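4. Setting up the pantry moth trap

Read this section before you open the foil sachet. The lure starts working once the foil is torn, whether or not you have found a place for the trap.

The Preturico 677 is a sticky card with a scent lure. It catches male moths. It does not catch females, eggs or grubs, and it will not clear a cupboard by itself, whatever the older Preturico leaflet said about "total control". Treat it as a way of finding out which cupboard has the problem.

4.1 Before you start

1. Empty the cupboard you suspect, including the top shelf.
2. Check flour, rice, nuts, dried fruit, birdseed and pet food. Look for webbing in the corners of packets. A folded top or a clothes peg is no seal.
3. Put anything with webbing in an outside bin.
4. Vacuum the shelf joints and the holes for the shelf pegs, then wipe with warm soapy water. Vinegar is often suggested. We have seen no sign that it does more than the soap.

Note: Snack packets and bowls left out on worktops and cabinet tops count as food stores too. Include them in your check.
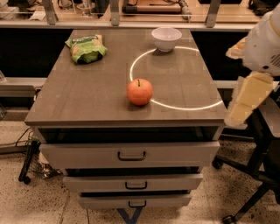
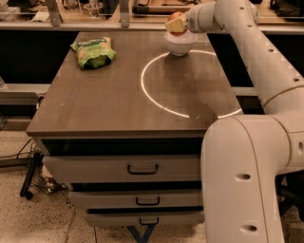
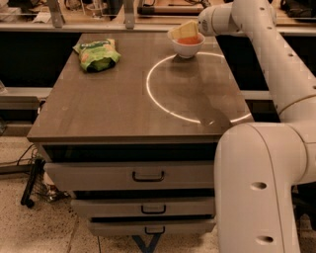
Green snack bag and small white bowl on a cabinet top.

4.2 Fitting the lure

1. Wash your hands, or wear thin gloves. The scent clings to skin and sleeves.
2. Fold the card along the two scored lines so that the sticky side faces inwards.
3. Peel off the backing paper slowly. It tears if you hurry.
4. Tear the sachet at the notch and press the lure on to the middle of the glue. Do not cut the lure in half to make it last.
5. Write the month on the outside of the card in pencil.

CAUTION: Keep the card away from children, pets and hair. If glue gets on skin, rub in cooking oil and then wash with soap. Do not use white spirit.

4.3 Where to put it

1. Stand the trap at shelf height, at least 2 metres from an open window.
2. Use one trap per room. More traps confuse the result and mostly help whoever sells them.
3. Keep it at temperatures above 15 degrees. In a cold larder in February you may catch nothing, and this proves very little.

4.4 Reading the card

Look at the card every week for 21 days. An empty card is good news only if the lure is fresh and the room is warm. If you are still catching moths after that, there is a food source you have missed - go back to 4.1 and look behind the kickboards.

The Torthorpe refill fits this card. The Issa refill is sold as a match, but the pad is wider and slides off the glue. Shanthi Haque at our Kirnovstead workshop tried it with extra tape and does not recommend it.

Throw used cards away with household rubbish. They cannot be recycled.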